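Sturon Music Nights, planning group
Minutes, June meeting
Back room at the Ivia, 7:15 pm start (ish)

Present: both bookers, sound, door, bar rep, newsletter, poster person. Apologies from lights, on tour til end of month.

1. Last minutes

Agreed, with one fix. Item on the merch table should read "cash or card," not "cash on card." Nothing else arising except the monitor wedge, see item 4.

2. May shows, look back

Two shows in May. First one the harp and drum machine duo, good room, quiet crowd, people actually sat on the floor for the second half. Second was the loud one. Opener ran long, headliner cut three songs, came off at 11:10 and not thrilled. Discussion on whose job it is to wave at the opener. Sound says not sound, can't leave desk. Door says not door. Agreed stage right gets a clock with big numbers and whichever booker booked the opener does the waving.

Bar rep passed on that Ivia were happy with both nights but want glasses brought back from the yard. Will put a crate by the yard door.

Newsletter pointed out that the review of the loud one in the college paper liked the opener more than the headliner. Some feeling that the reviewer left early. Left it there.

3. Bakilana date

Long item. Bakilana want to come back, full six-piece this time with the horns. Fee they asked for is over what we paid last time but they bring their own backline except bass cab. Last time was the stripped down version and it sold out on the day.

For: best night we had all winter, people still ask. The new record is better than the one they toured before, slower, more singing, the long track on side two is made for that room.
Against: stage. Six people plus horns plus the keyboard with the wooden legs. Poster person measured and says they fit if the piano goes against the back wall with its lid shut. Sound not convinced. Sound wants horns on the floor in front, which loses standing room.

Also a disagreement about whether they should play the album straight through. One booker very keen, says it's written as one piece. Other booker thinks album-in-full shows are a bore and the crowd will be waiting for the old single. Bar rep in favor of an intermission whatever they play. Agreed to ask the band what they want instead of telling them.

Agreed to make the offer. Ticket price up by $2 for this one only. Five in favor, one against, one not voting. The against wanted it noted that we said "this one only" last time as well. Noted.

Action: booker (east side) to email their agent before end of week. Ask about bass cab, stage plan, intermission.

4. Sound and gear

Monitor wedge, left side, still buzzing. Swapped cable, still buzzing. Swapped with right one, buzz moved with it so it is the wedge. Repair quote not back yet. Borrow one from the rehearsal rooms meantime.

DI boxes: we own 6, can find four. Check cases after next show please, look under the foam.

Mic stands. Clips going missing again. Suggestion to put colored tape on ours, agreed, green. Sound to buy tape.

New vocal mic was used for both May shows, general opinion is it's brighter and the singers liked it, though it picks up the snare when the drummer is hitting hard. Keep for quieter acts, old ones for the rest.

Noise: neighbor upstairs came down during the second May show, polite about it. Door closed between sets from now on and last song finished by 11. This is the same as what the license says anyway. Please tell bands at load-in and also put in the advance email.

5. Distura support slot

Distura (the three-piece, not the DJ night with nearly the same name) have asked to open for somebody in the fall. Sent a link with four songs. Played two of them off a phone in the meeting, which did them no favors. Bass player is excellent. Vocals maybe a bit buried, could be the mix. Poster person saw them in a basement last month and says much rougher live and better for it, last song goes on forever in a good way.

Didn't settle who they'd suit. Too heavy for Bakilana. Maybe the October double bill, if that still happens. Door asked if we could just give them a headline on a quiet night with a low ticket. Some interest. Bookers to go away and think about it, back to next meeting.

General point made that we keep putting guitar bands on with guitar bands. Last year's nights people remember had something odd first. Newsletter to make a list of solo and electronic acts in town who would do a half hour set. Anyone with names send them in.

6. Money

May door: the quiet show 57 paid, guest list not counted in that. Covered the fee with a bit left. The loud show lost money, not a lot, hotel was the problem. No more hotels unless agreed at a meeting first. Floors are available, two offers of spare rooms on the list.

Float for door was short at the start of the second night, no small bills. Door will get change the day before.

Poster printing has gone up. Poster person would like to try one color on colored stock, cheaper and looks better, showed samples. Everyone liked the orange. Agreed for fall season. Still full color for the season flyer as it has all the bands' logos on.

7. Newsletter and web page

Sign-ups are fine. Open rate fine. Complaint that the listing for the second May show had the wrong opener spelled wrong, both fixed now, sorry.

Show reviews: do we want them on our page? Went round on this. One view is that it's odd to review our own shows. Other view is that nobody else writes up small shows any more and bands like having something to quote. Compromise, short write-ups by whoever was there and not working, kept to what was played and how it sounded, no star ratings. Try it for the next three shows.

Record corner to carry on. Next one is Bakilana's album if offer goes through, otherwise the harp duo's tape. 400 words tops, last one was nearly a thousand and got cut off on phones.

Page header pictures to be made smaller, page is slow to load.
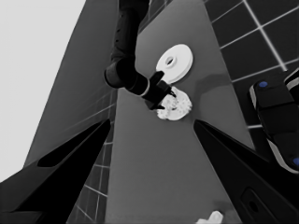
Gripper on textured white object, disc alongside. Computer render.

8. Load-in and parking

Side alley is being dug up til middle of July. Vans to stop out front, hazards on, unload and go. Don't use the bakery's spaces, they've asked twice. Bands need telling in the advance email (same email as the noise thing, one email pls not three).

Ramp is back from being fixed. Lives behind the bar door. It has to be out for every show, before doors, door team to do it.

9. Any other business

Earplugs: bowl at the door went down well. Buy another bag.

Piano tuning. It's flat in the top octave, harp duo noticed. Ivia say they'll split the cost. Agreed, but to be done after the heavy shows and before Bakilana.

Playlist between sets. Request for less of the same compilation. Door will take turns with bar to pick. No live albums, confuses people comming in.

Lost property: one scarf, a tambourine, a single glove, drum key. Drum key has been claimed.

Actions again
Bookers: Bakilana offer, Distura thoughts, big clock
Sound: wedge quote, green tape, DI hunt
Door: small bills, ramp, earplugs
Newsletter: list of odd openers, shrink pictures
Poster person: orange stock price for the season
Bar rep: crate, piano tuner dates

Closed 9:05. Next meeting same room, date by email.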